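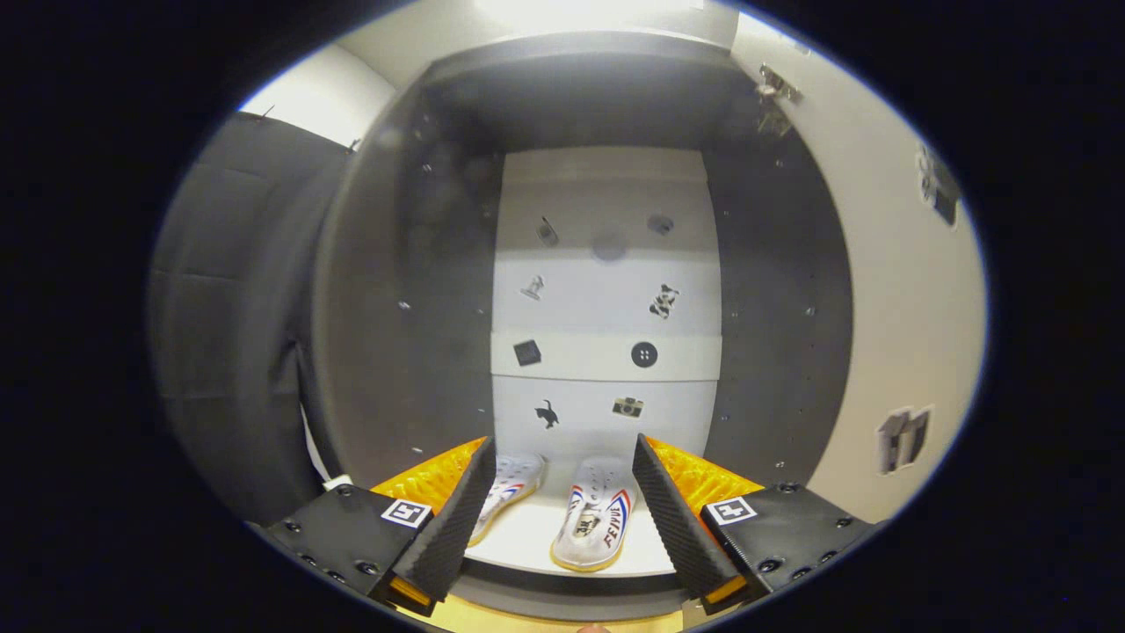
Photo: Jeanine Hermans

My father kept his insoles in the shoes until they fell to pieces. I take mine out every evening at seven and put them flat in a small cabinet in the hall, side by side, and I am a little proud of this habit.

It began in Brorkesdale, where we rented two rooms above a shoe repair shop called Wouters. The owner gave me advice each time I came down the stairs. An insole, he told me, is the part of the shoe that works the hardest and gets the least air. He wanted it out at night, on a flat surface, away from the heater. If it is folded in a drawer, it learns the fold.

The white pair with the red and blue stripes lives in the cabinet now. The small holes at the front are there so the foot can breathe, but dust also likes them, and I clean them with an old toothbrush and a drop of dish soap. I don't use the washing machine. I tried it once with a grey pair, and they came out with the shape of a potato chip.

When we moved to Clulbridge I had a Stumholm shoe cupboard, very handsome, with a colour like honey, but its shelves were sloping and everything slid to the back. I sold it to a neighbour in June. A plain compartment with a level floor is enough for me, and I wipe it with a damp cloth before the insoles go in.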